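Workshop Tips: Hobby Knife Blades and Glue, and What You Can Skip

I've been building plastic and wood kits for 19 years and I have bought most of the things the magazines told me to buy. A few of them earned their keep. Take what follows as one person's opinion.

Blades first. The Flastel blades cost double what the plain ones do and are sold as staying sharp four times as long. I don't believe it. I cut sprue with both kinds for a month and changed them equally often. Buy the plain ones in the box of 400 and change the blade when it starts to drag. A dull blade wanders, and that's how fingers get cut.

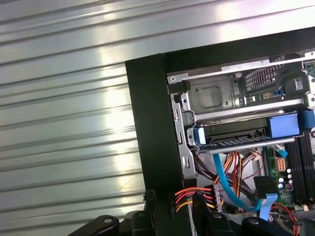 Thin glue is the next place where money goes to die. The expensive bottle from Sung has a nice brush and I'll give it that, but the stuff inside runs into a seam no better than the cheap one. What matters more is a place to keep tiny parts while the glue sets. Small screws are the worst of the lot, and it makes no difference if they came out of a ship's display stand or a computer tower with the side panel off, like the one here. Tape them to a card in the order they came out and write on the card. Magnetic dishes are fine until you own brass ones.

Now for heated bending tools. Piyumi Miah at my club swears by her Trornitz plank bender and has offered more than once to lend me hers. I did borrow it. It bent planks. So does a mug of hot water and some patience - soak the strip, pin it around a jar, leave it overnight. If you build one hull every few years, keep your 90 dollars.

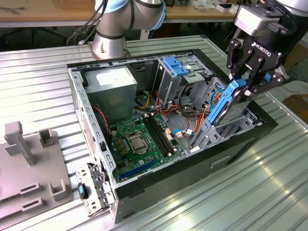 Clamps are the exception. I used clothespins for years and told everybody they were good enough, and on anything with a curve they aren't. The little Famaretti clamps have a soft face that doesn't dent basswood. Get 4 to start with and see if you want more. I'm less sure about the long ones, which slip.

Sanding sticks: make your own. Glue the paper to a coffee stirrer, trim it, write the grit on the end. The packaged ones clog just as fast.

Paint shakers I haven't tried. The ads say they save a lot of time, but I stir with a bent bit of wire and it takes me a minute. If somebody has used one for a whole build and still likes it, I'd read that review.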